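Chapter 6
Planning the Purchase of Handling Equipment

In this chapter you will learn
how to describe a task before you look at any catalog
how to separate the purchase price from the cost of ownership
how to plan spare parts and consumables for the first year
how to write a request that a supplier can answer clearly

6.1 Begin with the task

Many buyers begin with the machine. They visit a fair, they see an arm that moves fast and smoothly, and they return to the office with a brochure and a price. Some months later the arm is in the building and the people who must use it ask what it is for. We recommend the opposite order. First write down the work, in plain words, as it is done today. Only after this should you ask which equipment can do it.

The company Budirari, which we follow in this chapter, receives used clothing and prepares it for resale. When Beatriz Pacheco became responsible for the equipment budget, she found a request from the floor with one line: "two grippers for clothes." This line was not enough to buy anything. It did not say which clothes, from what surface they are taken, or who would hold or carry the grippers.

A good task description answers these questions:
What objects are handled, and what is the heaviest one?
Are the objects rigid, or do they change shape when they are touched?
On what surface do they lie, and is that surface soft?
Does one tool do the work, or must two tools work together?
Is the tool fixed on an arm or held by a person?

Soft goods deserve special attention. A box has the same width each time. A garment does not, and its width depends on how it was put down. For the buyer this means that the opening of the fingers and the material of the fingertips are more important than the lifting force. A dark garment on a pale sheet is also an easier case for a vision system than a dark garment on a dark one, so the tests should include both.

Figure 6.1 Hand-held grippers at a black garment spread on a bed. The blue fingertip pads are ribbed on one side. 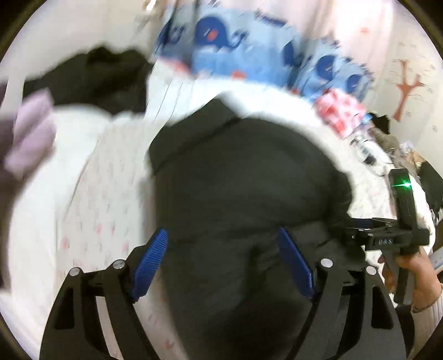
6.2 Price and cost

The purchase price is the number on the offer. The cost is everything that the company pays until the equipment leaves the building. In a first budget, beginners often write only the price and add a small reserve. The reserve is then used for things which were known from the beginning.

Budirari asked two suppliers for an offer on the same set of two grippers with mounting parts. Flakham offered 3824 dollars, with training included. Chmielewska offered a lower price, but training was a separate line of 700 dollars, and the replacement pads for one year were another line of 1016 dollars. Flakham did not mention pads at all. Ms. Pacheco could not compare the two offers until she had asked Flakham for the missing line.

Before you compare offers, put them in the same table with the same rows: equipment, mounting, training, consumables, spare parts, transport, and service. An empty cell is a question for the supplier. It must never be read as zero.

6.3 Delivery time and the trial period

Delivery can take up to 90 days when the fingers are made to order. Eduardo Louro, who plans the work at the company's Bundville site, asked that the trial should begin in June, when fewer garments arrive. The order date was then calculated backward from the trial and not forward from the approval of the budget. We will use the same method in Exercise 6.2.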